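### 3.2 Household sorting of beverage containers

Residents of Drakstead and Rarnitz were asked to keep a written log of every drink container discarded at home. The final sample covered 282 households, of which 29 returned incomplete logs and were dropped from the analysis of bottle color. Containers were grouped by material first and by color second, as green plastic is sold to reprocessors at a lower price than clear plastic. Green soft drink bottles of the type in Figure 2 formed a separate class.
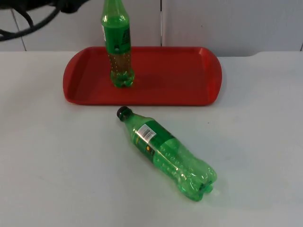

**Figure 2.** Two green plastic bottles and a red serving tray.

Logs were kept for 14 weeks and collected in December. Households in Rarnitz reported more green bottles per person than those in Drakstead - a gap that remained after adjusting for household size. Bottles returned through the Dramora deposit scheme were entered on a separate sheet and are left out of the totals given here. Caps and labels were not recorded.
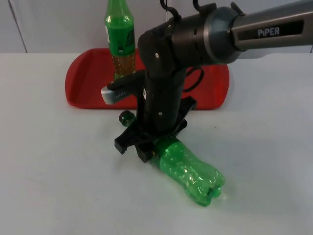 ### 3.3 Estimation of return rates

Return rates were estimated separately for each town using the deposit sheets alone.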